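Unit 8: Protective Netting and Mixed Small Goods
Course handout, Household Packing and Storage
Instructor: Shirley Pilkington
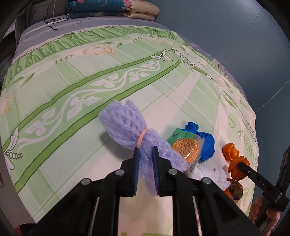
Expanded foam netting is supplied as a tube. The open cells let it widen over a piece of fruit and draw back once the load is removed. Its cushioning value depends on strand thickness and on how far the net has been stretched. A sleeve pulled close to its limit has thin strands and large openings, and protects poorly at the points of contact.

8.1 Closing the sleeve

A rubber band placed around the net gathers it into a narrow waist. The material beyond the band flares and forms a loose end. Leave this end free. Folding it back under the band doubles the bulk and makes the band harder to remove.

Place the band before the sleeve goes into a container. One turn is enough for light nets; use 2 turns where the net is to be stored empty and bunched lengthwise.

8.2 Sorting by behavior under load

For this unit, goods are grouped by how they respond to pressure:

Compressible: foam nets, cloths, soft wraps. These fill gaps and go in last.
Shifting: bagged grains and other dry goods. The contents move inside the bag, so the bag is laid flat with the label up.
Rigid: plastic toys and similar molded items. Lobed or segmented shapes leave voids that cloth can fill.
Sealed packets: glossy wrappers slide against each other. Keep them upright along a wall of the box.

Crumpled cloth is acceptable as filler — folded cloth is better where the box must be closed flat.

8.3 Exercise

Using the Hebden box, pack one item from each group. Fill no more than 70 percent of the depth with rigid and shifting goods. Record the order of packing on the Skeltley sheet and hand it to Vernon Lachance at the end of the session.

Reading: Emley course notes, section on reusable sleeves.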